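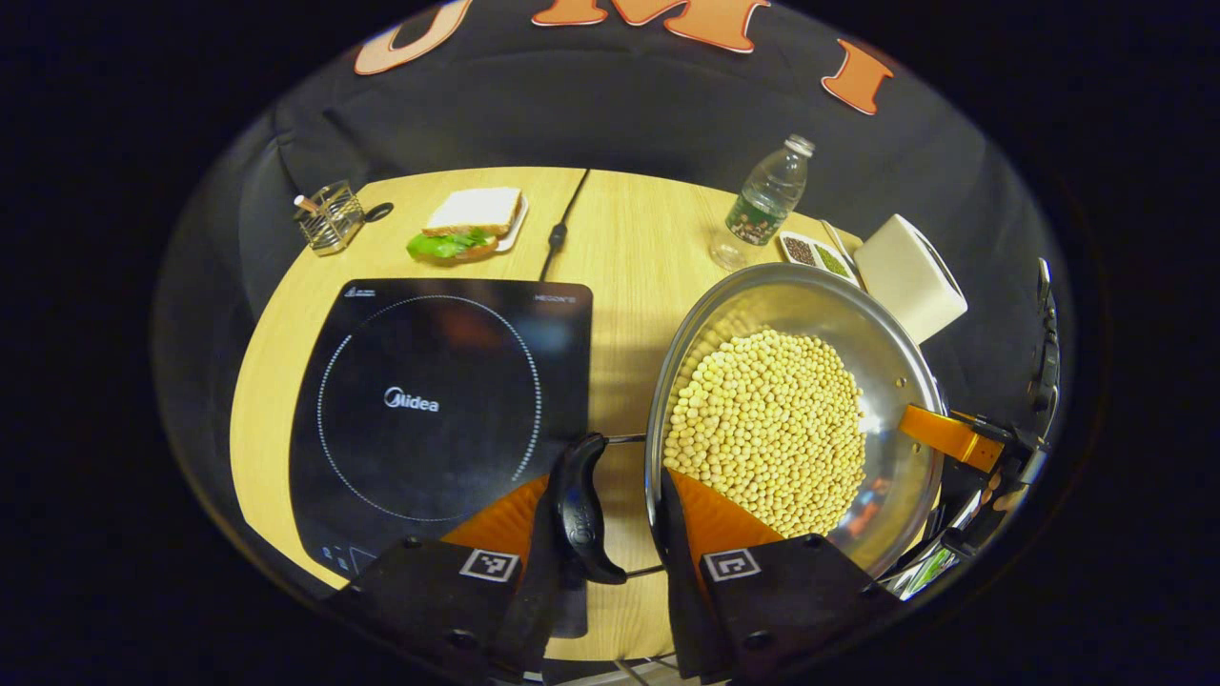 4. Montaje del puesto de cocina

Esta sección supone que ya ha leído las tres anteriores. Si no las ha leído, el aparato no se va a enterar, pero usted sí, hacia el paso 6.

El puesto Satau se monta con placa de inducción portátil, mesa y telón. La mesa es de acabado madera clara y tiene el borde curvo, muy agradecido para las caderas de quien cocina y muy poco para quien pretenda cuadrar algo con él. No busque la esquina. Apoye la placa a ojo y siga.

4.1 Colocación de la placa

1. Cuelgue primero el telón negro y las letras. Las arrugas de la tela salen con plancha de vapor o con paciencia; el cliente suele elegir una tercera vía, dejarlas.

2. Ponga la placa en la mitad izquierda de la mesa, plana y con las cuatro esquinas apoyadas. La derecha queda para la olla grande mientras espera turno.

3. Lleve el cable desde el borde trasero de la mesa hasta la parte posterior de la placa, por el camino más corto. El cable no pasa por delante, ni por debajo de la placa, ni alrededor de la olla «para que no se vea».

4. Compruebe que la base de enchufe admite 16 A y que no la comparte con nadie. Con la placa a 2000 W, el hervidor del puesto vecino es un enemigo.

5. Retire de la placa cualquier papel, trapo o folleto. También este manual.

NOTA. La placa puede ser de cualquier marca (en nuestros puestos las hay Midea y de alguna otra). El círculo marcado en el vidrio indica la zona de cocción. Es una indicación bastante directa y aun así recibimos consultas.

PRECAUCIÓN. El triángulo blanco de la esquina es una advertencia. Lea las instrucciones del fabricante de la placa antes de encenderla; las nuestras no las sustituyen.

4.2 La olla

6. Verifique que el fondo es magnético. Un imán de nevera sirve. Que la olla sea de acero inoxidable no garantiza nada: hay aceros que el imán ignora con verdadera elegancia, y la placa hará lo mismo.

7. Compare el fondo con el círculo. Si la olla sobresale mucho, el centro hervirá y el contorno se quedará en tibio. Use una más pequeña o remueva con convicción.

8. Llénela hasta dos tercios, siempre después de haberla puesto sobre la placa. Trasladar una olla grande llena por encima de la mesa es la forma en que Kwesi Wumbei, de nuestro servicio técnico, conoció el interior de varias placas.

9. Centre la olla y encienda. Empiece a media potencia. El vidrio se calienta por contacto con la olla y tarda en enfriarse: no lo toque al retirarla.

4.3 La comida ya hecha

10. Deje los platos servidos detrás de la placa, nunca encima. Un sándwich en un platito blanco queda muy bien en la parte posterior de la mesa, siempre que el cable no acabe debajo del plato. La lechuga aguanta mal el vapor; si va a hervir algo al lado, sirva el sándwich al final.

11. Sitúe el portautensilios de alambre junto al borde curvo trasero, a la izquierda. Lo que tenga mango largo va dentro. Lo demás también debería, pero somos realistas.

12. Recoja las piezas pequeñas sueltas antes de abrir al público. Ruedan, y el borde curvo no las detiene.

PRECAUCIÓN. No guarde objetos metálicos sobre la zona de cocción, ni siquiera con la placa apagada. Las cucharas tienen tendencia a instalarse allí.

4.4 Si la placa no calienta

Pita y no calienta: no reconoce la olla. Vuelva al paso 6, ese que se saltó.

No pita ni calienta: revise el enchufe y cualquier conector o interruptor intermedio que lleve el cable. Los interruptores en línea se apagan con el codo con una facilidad admirable.

Salta el automático: alguien ha enchufado el hervidor. Véase el paso 4.

Para repuestos de telón y letras, pregunte por Przemysław Bielecka en el almacén de Ullberg e indique la referencia 69. Las letras se suministran sueltas — la ortografía corre por cuenta del cliente.

Continúa en la sección 5, Desmontaje y limpieza.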